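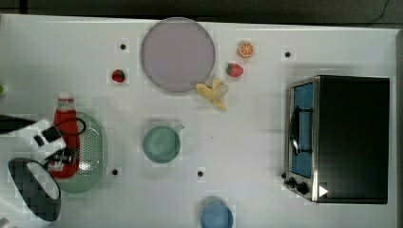 접시와 컵, 모형 과일, 케첩 병, 토스터 오븐. 흰 테이블에서.

작은 부엌 갤러리
글: 다이아니 카발칸치 (Daiane Cavalcanti)
등록일: 2020-06-29
조회 2052

안녕하세요. 그롤라리(Grollari) 놀이방의 부엌 물건을 소개하는 페이지입니다. 저는 브라질에서 왔고 한국어는 어른이 된 후에 배웠습니다. 그래서 문장이 조금 딱딱할 수 있습니다. 틀린 표현이 있으면 댓글로 알려 주시면 고치겠습니다.

우리 놀이방의 물건 목록에는 모두 344개가 적혀 있습니다. 그중에서 부엌 물건이 가장 인기가 많습니다. 아이들은 자동차나 블록을 가지고 놀다가도 결국 부엌 쪽으로 옵니다. 어른들도 비슷합니다. 아이를 기다리면서 과일을 접시에 예쁘게 놓는 부모님을 저는 여러 번 보았습니다.

과일에 대하여

딸기는 두 개를 같이 내놓습니다. 하나만 있으면 서로 가지고 싶어 하는 일이 생깁니다. 크기가 조금 다른데, 아이들은 큰 것을 "엄마 딸기"라고 부릅니다. 초록색 꼭지가 있어서 아주 어린 아이도 이것이 딸기라는 것을 금방 압니다.

바나나는 껍질을 벗긴 모양입니다. 저는 처음에 이 바나나를 좋아하지 않았습니다. 껍질이 사방으로 벌어져 있어서 상자에 넣을 때 자리를 많이 차지하기 때문입니다. 하지만 위에서 보면 별처럼 보여서 지금은 마음에 듭니다. 야우 사르퐁 선생님은 이 바나나로 "벗기다"와 "까다"의 차이를 저에게 설명해 주셨습니다. 저는 아직도 가끔 헷갈립니다. 귤은 까다, 사과는 깎다, 바나나는 둘 다 된다고 공책에 적어 놓았습니다.

오렌지 조각은 속이 밝은 주황색입니다. 수업 시간에 동그란 모양을 찾는 놀이를 하면 이것이 접시 다음으로 빨리 나옵니다. 한 아이는 자전거 바퀴라고 했습니다. 그 말을 들은 후에는 저도 바퀴로 보입니다.

그릇과 컵

큰 접시는 연한 보라색과 회색의 중간 색입니다. 저는 이 색의 이름을 한국어로 무엇이라고 해야 하는지 오래 고민했습니다. 목록에는 "연보라 회색 접시"라고 적었습니다. 더 좋은 이름이 있으면 가르쳐 주세요. 접시 색이 조용해서 노란색이나 빨간색 과일이 더 잘 보입니다. 음식을 담는 그릇을 고를 때 저는 집에서도 이런 색을 먼저 봅니다.

초록색 컵은 연한 색이고 손잡이가 작습니다. 어른 손가락에는 불편하지만 아이들은 어차피 두 손으로 컵을 잡습니다. 역할 놀이에서는 커피 잔도 되고 국그릇도 되고, 지난 2월에는 꽃병도 되었습니다. 그때 만든 종이꽃은 아직 창가에 있습니다.

체도 부엌 물건 중의 하나입니다. 사전을 찾으니 "체", "소쿠리", "채반"이 모두 나와서 어느 것이 맞는지 물어보았습니다. 사람마다 대답이 달랐습니다. 야이라 아사모아 씨는 그냥 "물 빼는 그릇"이라고 하라고 했는데, 아이들에게는 이 말이 제일 잘 통했습니다. 우리는 실제로 물을 쓰지 않고, 딸기를 담아서 흔드는 시늉만 합니다.

케첩과 오븐

빨간 케첩 병은 모든 음식에 들어갑니다. 바나나에도 뿌리고 딸기에도 뿌립니다. 저희 집 아이도 네 살 때까지 밥에 케첩을 뿌려 먹었으니 저는 아무 말도 할 수 없습니다. 식당 놀이를 할 때에는 손님이 "케첩 빼 주세요"라고 말하는 연습을 합니다. 요리사는 "네, 알겠습니다"라고 대답해야 하는데, 대답만 하고 다시 뿌리는 요리사가 많습니다.

토스터 오븐은 검은색 몸통에 앞면의 테두리가 은색입니다. 유리문 안쪽이 파란색이라서 아이들은 이것을 바다라고도 합니다. 문 아래에 검은 손잡이가 두 개 있어서 하나는 시간, 하나는 온도라고 정하고 놉니다. 니이 마하마 씨가 "문의 손잡이와 돌리는 손잡이가 한국어로 같은 말이라서 재미있다"고 했습니다. 저도 그렇게 생각합니다. 우리는 구별하려고 돌리는 것을 "다이얼"이라고 부릅니다.

부엌 놀이에서는 전기를 쓰지 않습니다. 코드는 항상 빼 놓습니다.

물건을 놓는 방법

부엌 물건은 높이가 낮은 흰 테이블에 펼쳐 놓는 것이 제일 좋았습니다. 전에는 바구니에 모두 넣어서 주었는데, 그러면 아이들이 바구니를 뒤집는 것부터 시작합니다. 펼쳐 놓으면 먼저 눈으로 보고 고릅니다. 무거운 것은 한쪽에 놓고, 작은 과일은 접시 가까이에 둡니다. 접시에 담는 것은 아이가 할 일로 남겨 둡니다.

흰색 테이블은 더러워지기 쉽다고 걱정하는 분도 계셨습니다. 맞습니다. 색연필 자국이 특히 잘 보입니다. 저는 젖은 천으로 한 번 닦고 마른 천으로 한 번 더 닦습니다. 그래도 남는 자국은 치약을 아주 조금 묻혀서 문지르면 지워질 때가 많습니다.

모형 과일은 미지근한 물과 중성 세제로 씻습니다. 딸기 꼭지 사이에 먼지가 끼기 때문에 낡은 칫솔이 필요합니다. 씻은 후에는 수건 위에 하룻밤 둡니다. 바나나는 껍질 안쪽이 늦게 마르니까 뒤집어서 한 번 더 확인해 주세요.

아이들과 자주 하는 놀이

"무엇이 없어졌을까요?" 놀이가 제일 쉽습니다. 아이가 눈을 감으면 과일 하나를 컵 뒤에 숨깁니다. 처음에는 물건을 적게 놓고 시작합니다. 어른이 숨기는 것보다 아이가 숨기고 어른이 찾는 것을 더 좋아합니다. 이때 너무 빨리 찾으면 안 됩니다.

주문 놀이는 한국어를 배우는 가족에게 추천합니다. "딸기 하나 주세요", "접시에 담아 주세요", "오븐에 넣어 주세요". 저도 이런 문장을 이 테이블에서 많이 연습했습니다. 숫자를 셀 때 "일 개"라고 하지 않고 "한 개"라고 하는 것도 여섯 살 아이가 고쳐 주었습니다.

색깔 놀이도 합니다. 빨간색을 모아 달라고 하면 딸기와 케첩 병이 같이 옵니다. 먹는 것만 모아 달라고 하면 케첩이 먹는 것인지 아닌지로 긴 토론이 시작됩니다. 스베레 미트뵈 씨의 딸은 "병은 못 먹고 속은 먹는다"고 했습니다. 그날은 케첩 병을 테이블의 가운데에 놓고 끝냈습니다.

댓글

야이라: 접시 색은 "라벤더 회색"이 어떨까요? 옷 가게에서는 그렇게 쓰는 것 같아요.

다이아니: 감사합니다. 좋은 이름입니다. 그런데 아이들이 라벤더를 모를 수도 있어서 목록에는 두 이름을 같이 적겠습니다.

세스트게이트 주민: 우리 아이가 바나나를 집에 가져가고 싶다고 울었습니다 ㅎㅎ 비슷한 것을 어디에서 살 수 있나요?

다이아니: 이 바나나는 다른 가족에게 받은 것이라서 저도 가게를 모릅니다. 죄송합니다. 받은 분에게 물어보고 여기에 다시 쓰겠습니다.

니이: "미지근한 물"이라는 말을 정확하게 쓰셨네요. 저는 그 단어를 발음할 때마다 틀립니다.

다이아니: 저도 쓸 때는 괜찮고 말할 때는 틀립니다.

이용 안내

부엌 물건은 놀이방 안에서만 사용할 수 있습니다. 빌려 가고 싶은 분은 클렌담로(Clendamlow) 지점의 대여 상자를 이용해 주세요. 대여 상자에는 과일과 컵만 들어 있고 오븐은 없습니다. 깨지거나 없어진 물건이 있으면 나가실 때 입구의 공책에 적어 주시면 됩니다.

이전 갤러리: 나무 블록과 기차
다음 갤러리: 인형 옷과 단추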